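Section 4: Blocking and Drying the Felt Wreath Base

This section covers the shaping of a wet-felted wool ring made on the Tullix hoop former. It assumes that the roving has been laid, wetted and rolled as set out in Section 3, and that the ring holds together when lifted. If the ring pulls apart or shows gaps, return to step 9 of Section 3 before going on.

12 shares | 3 comments

4.1 Before you start

Clear a flat work surface at least twice as wide as the former. Protect a finished tabletop with a plastic sheet, as wool rinse water can leave marks. Have ready the former, the four clips supplied with it, a basin, white vinegar, and several absorbent towels that do not shed lint.

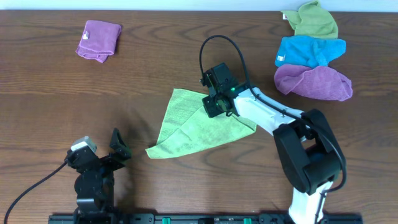

Jinov Toma

4.2 Rinsing

1. Fill the basin with cool water. Add one capful of vinegar.
2. Lower the ring into the basin and press it flat with both palms. Do not wring.
3. Change the water and repeat until no suds appear.
4. Lift the ring with both hands under it and let it drain over the basin.

Note: Ristcombe dyed roving may release color in the first rinse. Rinse light and dark rings separately.

4.3 Removing water

1. Lay the ring on a dry towel.
2. Cover it with a second towel and press down firmly, working from the inner edge to the outer edge.
3. Turn the ring over and repeat with dry towels.
4. Stop when the ring feels damp and no longer drips.

Caution: Do not use a hair dryer or a heat gun. Rapid drying shrinks the inner edge first and the ring will cup.

4.4 Fitting the ring to the former

1. Open the former by turning the collar counterclockwise until it stops.
2. Place the ring over the former with the smoother side facing up.
3. Turn the collar clockwise one notch at a time. The wool should be snug against the rim with no folds.
4. Attach the clips at the four marked points. Clip opposite points first.
5. Check the width of the band at each clip. If one side is narrower, release the nearest clip, ease the wool outward with your thumbs, and clip again.

Note: The collar has 18 notches. Small rings normally seat well before the last one. If the collar reaches its stop and the ring is still slack, the wool is underfelted. Remove it and roll it again.

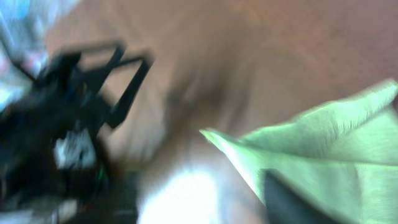
Fig. 4-2. Wood surface, with black framework at left.

4.5 Drying

1. Stand the former on its feet in a room with moving air, away from radiators and direct sun.
2. Turn the former over once, when the upper face feels dry to the touch.
3. Leave the clips in place until the band is dry all the way through. Thick rings may need a second night.
4. Release the clips, open the collar, and lift the ring straight up.

Caution: Wire, pins and floral stems must not be inserted into a damp ring. Plain steel will rust and stain the wool.

4.6 Faults

Ring springs out of shape after removal: the core is still damp. Mist the surface, refit, and dry again.

Clip marks on the band: steam lightly with a cloth between the iron and the wool. Brush the surface with a soft brush once it has cooled.

Fuzzy surface: trim with small scissors held flat. Do not shave the ring before the trim is attached, as handling raises more fiber.

Attaching ribbon, berries and the hanging loop is covered in Section 5.

545 views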